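What the grippers changed at our place
2025-12-24

Everybody asks the same thing when I say where I work. Are the robots taking over? Wrong question, or at least a slow one. Hornance has 28 of us on the Jisville site and so far the head count hasn't moved. The job has.

Back in March most of us were packing. Tape, label, next box. Then the Wandeck contract came in and half the tables got cleared for hand-held grippers. Now you pick a cup up with two padded fingers and set it down again, and a machine somewhere is supposed to learn from that. Target is 1000 pickups a week per person. My first week I made 648 and my wrist told me about it all weekend.

Is it worse than packing? No. Sitting down is nice. It's quieter, and the bonus is real – 160 dollars a month if you hit target. I took it and I'd take it again.

But something goes missing. With packing you got fast, and the speed was yours. New people asked you how. Here you get told to slow down, do it plainer, do it the same way again. Skill gets collected and sent off, and teh person it came from gets an hourly rate. Vidal, the outfit that does our scheduling software, even scores how "clean" a pickup is. Clean according to who? We never saw the rules. I asked twice.

What I want is small. Show us the scoring. Pay by the hour for retraining, not in vouchers. Put in writing who gets which job when the learning part is done – because it will be done, some day, and then the tables get cleared again. A company that can plan a contract can plan that to.

And ask the people with the grippers in their hands. Cups, a jar, a bottle, all day. We have opinions about it.

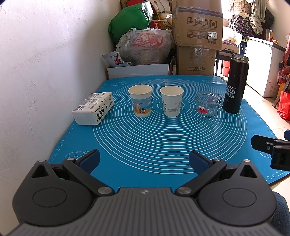
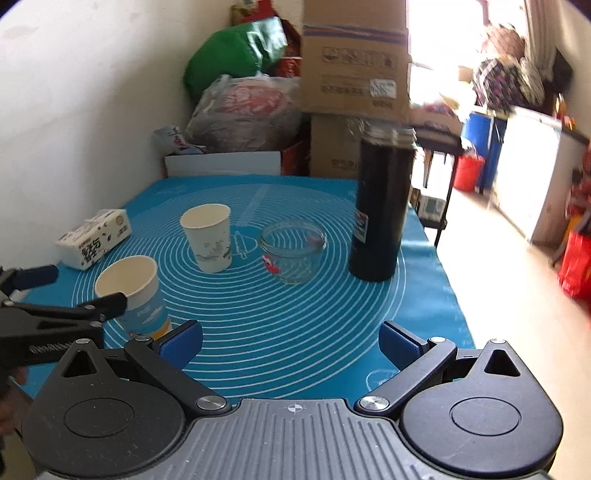

Gripper work at the table, with the cups, jar and bottle on the blue mat.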